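Ticket 2459
Subject: Assorted snack box, contents do not match packing list
Opened by: Adesuwa Uzor
Assigned to: Ezequiel Sotomayor, Ogilvie order support
Category: Mixed boxes / wrong or damaged items
Status: Closed

Adesuwa Uzor, 8:40 p.m.
Order 1709, the large assorted box from the Jenari range. The packing list in the order email has one kind of dried meat on it and no chocolate. My box has chocolate in it. I also have a candy bar wrapper with a torn end and I would like to know if the rest of the box is okay to put out. It is for the break room at Plindthorpe and people there will eat whatever is on the table.

The outer carton had no dents and the tape was flat all the way across. I have not thrown anything away.

Ezequiel Sotomayor, 8:55 p.m.
Thank you. Please do the following before we decide on a replacement:
1. Put the box on a table with a plain or light cloth and open all the flaps.
2. Keep chocolate apart from the dried meat.
3. Check the seals at both ends of each small packet. Press lightly and listen for air.
4. Send pictures of one meat packet and of the chocolate beside the box.
Please also send the code from the shipping label.

Adesuwa Uzor, 9:30 p.m.
Label code is 1473. Pictures attached. 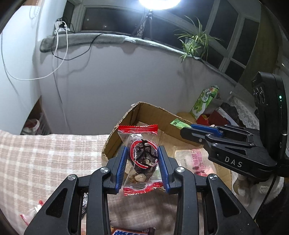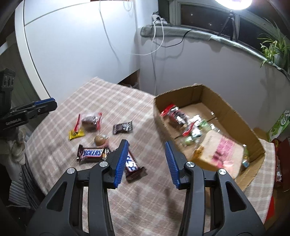 Attachments 1 and 2: snacks from order 1709 with the open box. Dried meat packet in 1, Snickers and torn wrapper in 2.

Adesuwa Uzor, 9:40 p.m.
Results of the check:
- Meat packets: I pressed every one and none let out air. The one in the first picture has a red seal at the top and another at the bottom. There are crumbs in the bottom of it. Is that normal?
- Torn wrapper: dark brown with white lettering, lying to the right of the Snickers. Set aside.
- Round candy with the twisted wrapper: not on the list either.
- Everything still in the box: no tears found, nothing sticky on the cardboard.

Ezequiel Sotomayor, 9:50 p.m.
Crumbs are normal for the dried meat. The pieces rub against each other in transit. If the seals hold and the date is good, you can put those out.

I looked up 1473. That code belongs to the mixed sweet and savory box. The list in your email is for the savory box, which has a different code. I have passed this to Lorna Baxter in packing to find out which one was ordered.

Please discard the item with the torn wrapper.

Lorna Baxter, 10:15 p.m.
Checked against the order form. The customer ordered mixed and was sent mixed. The email pulled the wrong list. The same fault was logged last April under the Sindau boxes and was marked fixed. Reopening that one separately.

Ezequiel Sotomayor, 10:20 p.m.
Adesuwa, the box is the one you ordered and the chocolate belongs in it. The correct list is on its way to your inbox. I have added a credit for the torn item. You have 90 days to use it. Does anyone at Plindthorpe need the allergen sheet?

Adesuwa Uzor, 10:35 p.m.
Yes please, one person has a nut allergy. I will keep the chocolate in its own bowl with a label on it. List received and it matches. You can close this.

Ezequiel Sotomayor, 10:40 p.m.
Allergen sheet sent. Closing.

Resolution code: wrong document sent, contents correct, one item credited.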